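5/5/20

I gave up sugar in tea in February and I'm still not used to it. I was on four a day, two spoons in each, and the first week was grim. I tried Flovar drops from the chemist in Herkbridge, but they taste of tin.

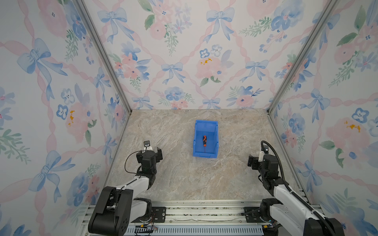

Cutting down slowly didn't work either. Half a spoon is worse than none – you get the idea of sweetness and then it goes. So I stopped in one go and changed the tea as well, to a weaker leaf that doesn't need as much help.
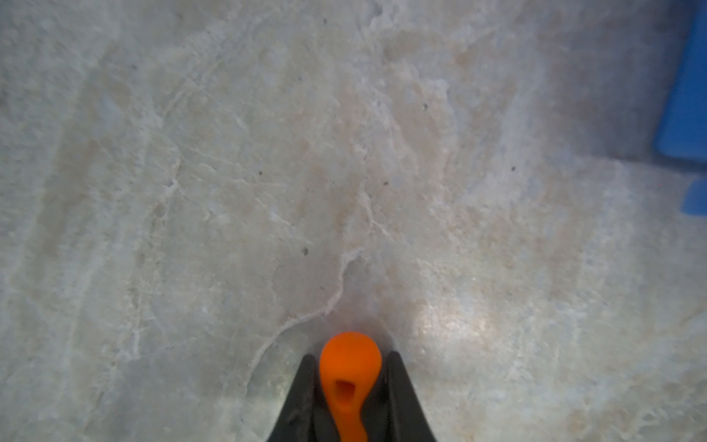

Milk matters more than I thought. With no sugar you notice when there's too much of it, and I now put in a small splash after the bag comes out. The colour I aim for is the tan in that stone worktop, the darker streak and not the off-white part. Any paler and I may as well drink hot milk.

Coffee I haven't tried yet. I've still got most of a bag of sugar in the cupboard, so I may make marmalade.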